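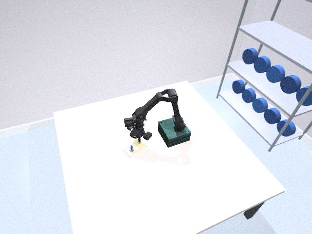
Will the Akatero footpath repairs be finished by the end of October?

The upper section will be. The lower section depends on when the stone is delivered, and we now expect to close it out in the spring.

Last updated: Mon 9 July

Progress report to the Braria Fund, second period

Work done

The grant covers 1,237 meters of path between the Petkov car park and the old sheepfold. At the end of this period 500 meters had been resurfaced and drained, all of it on the upper section. The work includes new cross drains, a crushed stone surface on the flatter ground, and stone pitching on the steep part above the burn. Niall Rankin's crew did the pitching by hand.

The two footbridges have new decking and handrails. The east bridge also needed a replacement beam. This was not in the original plan, and we paid for it from the contingency line after writing to you in the first period.

Turf lifted from the path edges was kept and laid back along the sides. It has taken well except for one stretch below the gate, where sheep got in. The fence there has been mended and we will reseed the bare ground.

Delays

Stone for the lower section was ordered from Jodier and has been put back twice. The quarry had a long stoppage and is working through older orders first. Morven MacRitchie has asked two other suppliers for prices. One can't match the color of the local stone, and the estate has told us that matters to them. The other has sent a sample, which we are waiting for the estate to look at.

We also lost working days to wet ground in the first half of the period. The small digger was leaving ruts on the approach track, so Ruaridh Yule moved the crew onto bridge work until it firmed up.

Spending

We have spent 73 percent of the materials budget. That is higher than forecast for this point because the decking timber was bought in one order to get a better price. Labor is under forecast by a small amount. We don't expect to ask for more money, but if the stone comes from the second supplier the haulage cost will go up, and we would want to move part of the training budget to cover it. Danai Gkikas will send a revised budget sheet for your approval before anything is moved.

Path users

The diversion through the birch wood has been in place throughout. We had a few complaints early on about the signs, mainly that the one at the lower gate faced the wrong way for people coming from the village. It was turned and a second sign was added at the stile. A local riding group asked whether the diversion could be opened to horses. The ground is too soft, and we told them so.

Yaowalak Wannasri ran a drainage training day on the upper section and will run another when the lower section starts. Places on the first day went mostly to people from neighboring estates. For the next one we are holding half the places for people who live in the parish.

Next period

- Agree the stone supplier with the estate
- Finish the upper section, including the last two cross drains
- Reseed below the gate
- Inspect the new drains after the first heavy rain
- Take down the upper diversion signs

Decision needed from the Fund

Please confirm whether the end date can be extended to the spring. The current agreement ends in October, and we would need a letter before then to keep the crew's contract open.

Related items
Progress report, first period
Akatero path: diversion map and notices
East bridge beam replacement: note to funder
Drainage training day: how to book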